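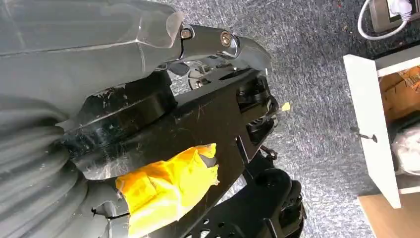 Gripper finger and linkage bracket, with yellow tape on the structure below.

From: Thảo Văn
To: drikimness-practice
Date: April 18, 2024
Subject: Re: Draft 3, clause 9 (hands and cables)

Quang Hồ wrote:
> Clause 9 asks for a tape check before every run. Is that
> per arm or per session? And does "clear of the desk" cover
> radio remotes?

Per arm. Tape may hold a cable, but it must not carry load or reach a moving joint. If it has lifted, replace it and log the change. Cable ties are to be trimmed flush.

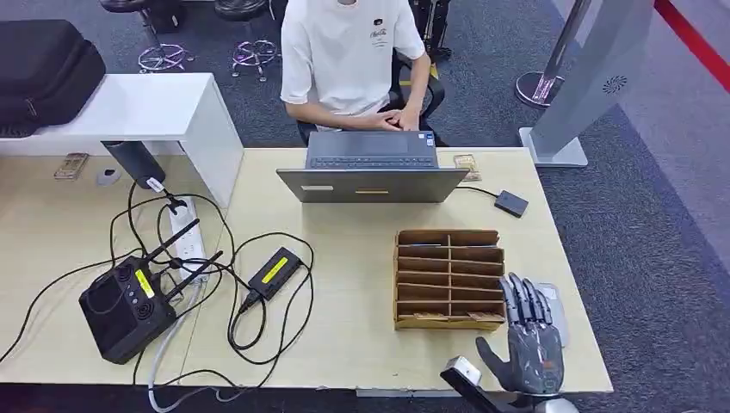
On remotes: the operator's remote is exempt from the clearance rule, but it must stay within reach of whoever is named as operator on the sheet. Power leads are not exempt. Any lead that crosses the front edge of a desk gets clipped - Hường Võ's wording from Draft 2 stands.

Clearance around seated people is still open. Dromenel wants 30 cm from an open hand to any part of a chair, wheels included. Diễm Phan prefers a speed limit below 10 cm/s and no fixed distance.
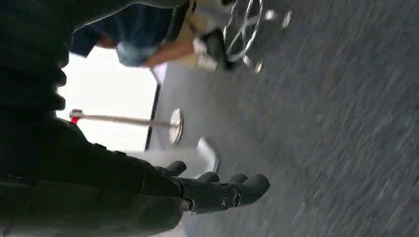
I would take both, with the distance applying only while the arm is powered. Objections to me before the May call, please, with the clause number in the subject line.

Thảo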